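To: manipulation-students list
From: Student Robotics Project Office
Date: April 19, 2023
Subject: Re: Arrangements for the beverage task and assessed demonstration

Dear all,

The Project Office thanks the Imska team for its message, which is quoted in part below. As several of the points raised affect every team taking the course this term, the reply is addressed to the whole list. Teams are asked to read it in full before booking further time at the counter.

> The revised task sheet states that the arm must "take a cup and present it to
> the machine". Our team would be grateful for clarification on three matters.
> Firstly, may the cup be taken from the top of the stack, or must it be placed
> singly on the counter beforehand? Secondly, is the team permitted to move the
> condiment organiser in order to obtain a clearer approach? Thirdly, the
> earlier sheet allowed 8 attempts and the revised sheet allows 4. Which figure
> applies?

On the first matter, the cup is to be taken from the stack. The stacks are inverted, and the arm must therefore turn the cup at some point between the grasp and the machine. The sheet does not prescribe where this is done. A team may turn the cup immediately after lifting, or during the approach, provided that the gripper remains clear of the wall tiles throughout.

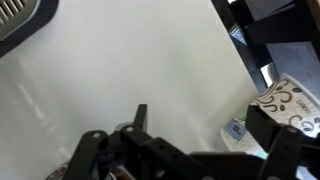
Teams should also bear in mind that paper cups deform readily. The grip force set in the Bikum control software at the start of term was chosen for the rigid blocks used in the introductory exercises, and it is too high for this task. Each team is expected to determine its own value and to record it in the logbook together with the finger opening used. A cup that has been visibly crushed is to be discarded and must not be returned to the stack. If two cups come away together, the attempt counts as incomplete and the log entry should say so.

On the second matter, the organiser, the coffee machine and the cup holder are to remain where they are. The purpose of the exercise is to work in an ordinary kitchen area as it stands, and the assessors will not accept a layout altered to suit a particular trajectory. Teams may, however, ask for the stacks to be topped up or reduced before an attempt begins. The height of the stack at the start must be entered in the log, as it has a considerable bearing on the approach.

> We have also found that the wrist view is of limited use once the cup has been
> grasped, and we should like to know whether the second view may be used during
> the assessed run or only in practice.

Both views may be used in the assessed run. Teams which rely on the wrist view alone will not be marked down for doing so, but the written report should explain the choice. 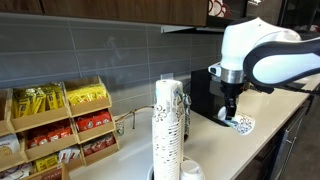 The coffee machine is not to be switched on by any team during practice sessions. Presentation of the cup is assessed without liquid, and this remains the case for the demonstration. The request by the Rojanasak team to attempt a full pour has been considered and is declined for the present year. It may be raised again in January, when the task sheet is next reviewed.

On the third matter, the revised sheet is correct and the figure is 4. The earlier version has been withdrawn from the course page. Any team still holding a printed copy is asked to destroy it.

Two further points concern the use of the area. Cables must be checked by hand through the complete range of motion before the arm is run at anything above the slow setting, with particular attention to the loops nearest the gripper. Secondly, recorded episodes are to be uploaded to the Fusier store on the day on which they are made. The store is limited to 2000 episodes for the course as a whole and is almost full, so teams are requested to remove failed calibration runs before uploading anything further.

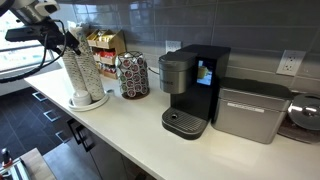 Student Robotics Project Office, Manipulation Course

The demonstration timetable lists 17 entries and is attached to the course page. Requests to exchange places should be sent to this office by both of the teams concerned; exchanges agreed privately will not be recognised. Logbooks are to be handed in before the demonstration begins.

Questions on the marking scheme should be sent to the list, so that all teams receive the same answer. Questions concerning an individual team's marks should be sent to the office directly.

Yours faithfully,

Student Robotics Project Office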